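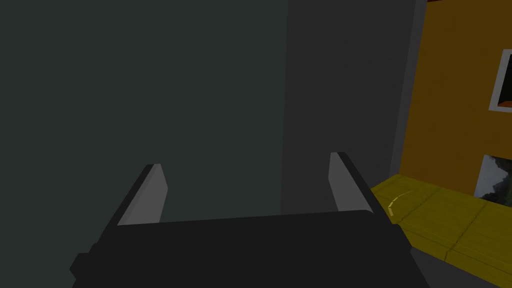 Wrist camera policy works in one sim kitchen and falls apart in the others

Posted by brindudik_build

Hi all, I'm on a student team (we're called Brindudik, long story) and our class project this semester is to train a simulated arm to pick up a mug and set it on a shelf. We have to demo it at the end of March in front of the other teams, and the rule is that the kitchen gets picked at demo time, so we don't know which wall colors or counters we'll get.

We recorded 300 demonstrations by teleop, all of them in the default kitchen with the white walls. In that kitchen our policy is great! It misses maybe once in a while and we were feeling pretty good about ourselves. Then I switched to the kitchen with the orange wall and the yellow counter and it was a disaster. The arm drifts off to one side, closes on nothing, opens again, closes again. Same mug, same start pose. The only thing I changed was the kitchen style.

We only use the wrist camera, the view from behind the gripper with both fingers in it. My teammate thinks the network is too small. I think it learned the white walls and not the mug. Esia, who did most of the teleop, thinks we should just record everything again in every kitchen, and I really don't want to do that because it took us two weeks of evenings and the lab closes at 9 pm.

Is there something cheaper we can try first? We have one decent GPU and it's shared with two other teams.

Jolien Peeters

I had nearly this exact problem in the same kind of class, so take heart. I'm with you on the walls. Look at how much of a wrist view is plain wall when the gripper is open and pointing across the room. If big flat areas of color take up half of what the network sees, and they were always the same color in training, it's going to lean on them for knowing where it is. Swap in orange and a very dark green and it's lost.

You don't need to teleop again. If you saved the simulator states along with the images (please say you did), you can replay each demo and render it again with a different kitchen style. The actions stay the same, you just get new pictures. We took 50 of our demos, rendered each one in 6 styles, and trained on that before touching the rest, so we'd find out quickly if it was worth the disk space. It was, for us. Our shelf placing was still bad but the picking came right back.

Two things that bit us:

Keep one or two kitchens completely out of training. We forgot, and then we had no way to tell if it would work in a new one until demo day, and I did not enjoy demo day.

Check that the counters are the same height and in the same place in each layout. Changing the style only changes colors and materials, but changing the layout moves the furniture, and then a replayed demo will happily drive the gripper through a cabinet. We lost a whole weekend to that (I kept blaming the renderer).

Also add a second camera if your rules let you. With an open gripper aimed at the walls the wrist view can have no mug in it at all, and then it's guessing. A fixed camera off to the side helped us more than any change to the network. If the rules say wrist only, start the arm in a pose where the mug is already between the fingers in the view.

cuypers_k

use color jitter. brightness, contrast, hue, all of it. one line in the data loader and you don't re-render anything. also bigger batch size

fandetti

Color jitter is worth doing and it's quick, but I'd be careful with the hue part. If your mug is red and the task ever says "pick the red mug", strong hue jitter will mess that up. For a single mug it's fine. Random crops helped me too, small ones, a few pixels of shift.

I don't think it fully replaces what Jolien said, though. Jitter changes the tint of the whole picture together. It won't give you an orange wall right next to a gray one, or a yellow counter with seams running across it, and those edges can throw a network off as much as the color does. I'd run jitter tonight while you sort out the replay script, then compare them on your held out kitchen.

On the network size: try this before arguing about it. Take a few frames from the failing kitchen, paint the walls white in any image editor, and feed them back in. If the predicted actions suddenly look sensible, it's the background and your teammate owes you lunch. It took me 5 minutes and saved a lot of shouting in our group chat.

One last question, are you normalizing the images with stats from the white kitchen only? I did that once. Recompute them after you add the new renders.

brindudik_build

Thank you so much, all of you! We did save the states, phew. I tried the painting thing on a handful of frames and the arm went the right way on most of them, so I'm going with the walls. Side camera isn't allowed, I checked the rules, so we'll change the start pose. Replay script is running now and it's slow but it's running. And yes, we were using the white kitchen stats, oops.

Contact the moderators | Copyright the respective posters | Back to top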